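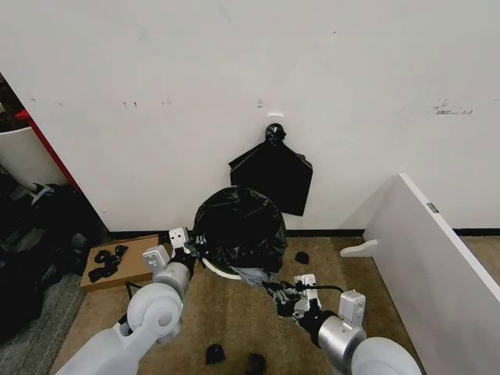
Sacs poubelle Ornix noirs, le rouleau moyen : mon avis après un printemps entier

Acheté en mai chez Drirnham, parce que ma marque habituelle manquait et que le rayon n'offrait plus que ça ou des sacs parfumés à la lavande. J'ai mes limites.

Le plastique est fin. Quand on tire dessus pour le rabattre sur le bord, il passe du noir profond à un gris translucide assez mélancolique. Chez moi, un seul a craqué, et j'avais tiré comme une brute. Le noir brillant fait son petit effet sur une poubelle ronde et blanche, dans la mesure où une poubelle peut faire de l'effet.
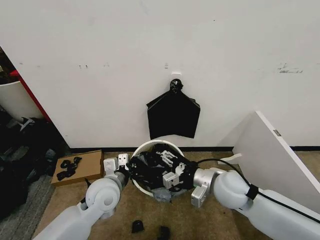 Côté taille, c'est généreux. Dans un petit bac, il y a toujours du sac en trop : ça bouffe au fond, ça déborde devant, et il faut tasser à la main pour chasser l'air. Comptez 2 essais le matin, un seul le soir si vous êtes motivé.

Astuce piquée à mon beau-frère : un crochet adhésif blanc au mur, juste au-dessus du bac, et on y pend le sac suivant par un nœud. Pratique, même si l'ensemble évoque le drapeau d'un pays très triste. Serrez bien le nœud, mais pensez à celui qui devra le défaire.

Pour les déchets de bureau, rien à redire. Pour la litière du chat, doublez.

Note : 3 étoiles sur 5. J'en rachèterai, sans enthousiasme.

Kamol Hemmin, 22 novembre 2021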